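4.2 Fitting the open-frame rack

The Mastimine rack may be used on the floor or on a table. Table mounting is advised where the main cabinet is already full.

1. Switch off the supply and wait 5 minutes.
2. Place the rack on a level surface, at least 40 mm from any wall.
3. Fit the two earth straps - one to each rear upright.
4. Tighten all frame bolts by hand, then with the key supplied.
5. Route the cables to the cabinet. Do not exceed 3000 mm per run.

CAUTION: Do not lift the rack by its top bars when equipment is fitted.
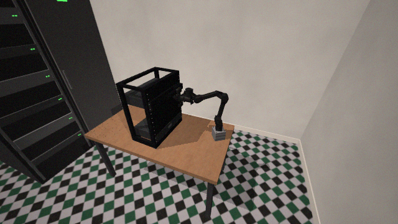

Fig. 4-2. Open-frame rack on table, server cabinet to the left.

NOTE: Earth straps for Dredholm cabinets are ordered separately.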